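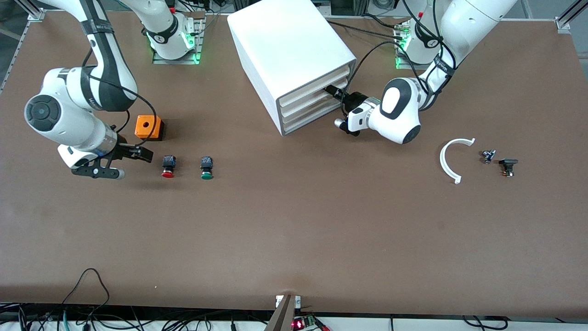
Gornura dating project: where we're at

Hi Yatziri,

Bit of a catch-up on the grant, covering everything up to the end of January. The short version is that the field season went well and the lab is slower than I'd like!

We collected 104 samples from the Plerberg greenstones, mostly pillow basalts plus a few felsic tuffs I'm very excited about (one has lovely fresh zircons, the first we've had from the eastern side of the belt). Steinar Laxdal mapped the Jestico shear zone while I logged old core, and he now reckons it cuts the granite, so my cross-section from the proposal needs redrawing. I don't mind, his version makes more sense.

Mineral separation is done for 40 samples. The rest are waiting on the crusher, which needs a new jaw plate. First age off the tuff is 2242 Ma, younger than I'd bet on, and I want a second grain mount before anyone gets attached to it.

Money: we're under on travel and over on thin sections. Could I shift $2000 from one to the other? Happy to fill in whatever form you need.

Next up is geochemistry on the basalts, then a draft of the Vahidi sheet for you to look over.

Cheers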